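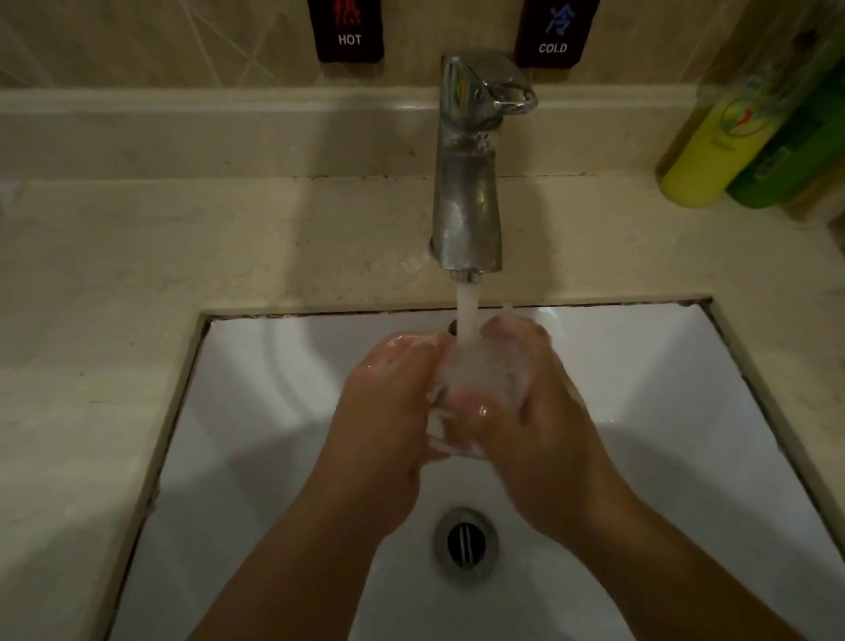

Sylvie Doucette wrote to us that her water had felt slippery ever since the softener went in, and wanted to know if she had set the hardness number too high. It's the question we hear most from new owners, so we've put it at the front of this section. A slippery feel is normal with softened water, and most households stop noticing it after a couple of weeks. If it still bothers you after that, go to step 7, which tells you how to blend a little hard water back in.

Section 4: First Fill and Hardness Setting
Filevetti Softener, cabinet models with the Prekus valve
Revised 31 March 2019

By now the cabinet should be standing level in its place, the drain line should be clipped down, and the bypass should still be turned to BYPASS. If any of that isn't done yet, please go back to Section 3 before you carry on. We know it's tempting to skip ahead when the boxes are all over the floor, but the valve doesn't care for being started on a tilt.

What you'll need: a bucket, an old towel, the test strips from the parts bag, and salt. Pellets or solar crystals are both fine. Please don't use rock salt.

1. Lift the salt lid and pour two gallons of plain water into the bottom of the brine tank. You'll only do this once. After today the valve looks after the water level by itself.

2. Add salt. The tank holds 62 pounds when it's full to the line on the brine well, but there's no need to fill it that far on the first day. Half is plenty.

3. Plug in the transformer. The display will show four dashes, then the time. Hold SET until the hour blinks, change it with the arrows, and press SET again.

Note: If the dashes stay on for more than a minute, unplug the transformer and plug it back in. The first valves we shipped, back in November, were a little slow to wake up. They work fine once they've got going.

4. Turn the bypass handle toward SERVICE slowly, a quarter of the way, and wait. You'll hear air hissing and gurgling through the resin tank. Once it's quiet, open it the rest of the way.

CAUTION: Opening the bypass all at once can push resin beads up into the valve and out into your house lines. Take your time with this one.

5. Go to the nearest cold tap and run it until the spitting stops. The water may look milky or faintly yellow to begin with. Let it run until it's clear in a glass. Then do the same at every other cold tap in the house, and leave the hot side alone until the cold side is finished. 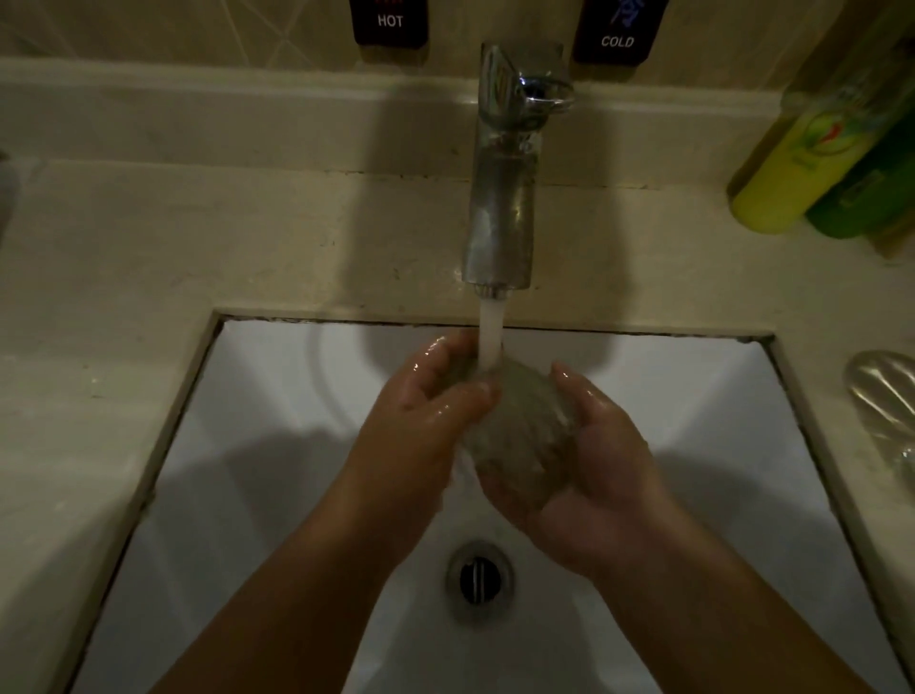

Unscrew the aerators before you start if you can manage it – old pipes like to let go of grit when the flow changes, and those little screens catch every bit. Flush each toilet once as well, and don't forget the outdoor spigot if yours is plumbed through the softener.

6. Set the hardness. Test the water from a tap that comes off ahead of the softener, or ask your water supplier for the number. Press HARD, and use the arrows to match the display to your result in grains per gallon. The factory setting is 12. If your report is given in milligrams per liter, divide by 17.1 and round up to the next whole number.

Example: Thérèse Arsenault, out on the Dranham road, set hers to 12 and left the capacity alone. With her family's water use, the unit regenerates after every 1,000 gallons, with a reserve of 400 gallons held back for the days when everyone comes home for the holidays.

7. Blending (optional). On the side of the valve is a small gray screw marked MIX. A half turn counterclockwise lets a trickle of untreated water through. Wait two days before you turn it any more. The hot water heater is still full of the old mix, and you can't judge by the shower until that's used up.

8. Start a regeneration by hand. Hold REGEN for five seconds. The motor will hum and the display will count down. You can go and have your supper. Water is still available in the house during this time, but it will be hard, so hold off on laundry.

Note: If you have the Chang drain adapter, check it for drips during the backwash stage and snug the collar by hand. No wrench, please – the threads are plastic.

9. When the clock comes back on the display, test the softened water with a second strip. It should read between zero and one grain, or a bit higher if you've opened the MIX screw. If it reads the same as your untreated water, look at the bypass handle first.

Adding salt later on is covered in Section 5, along with salt bridges and how to break one up with a broom handle.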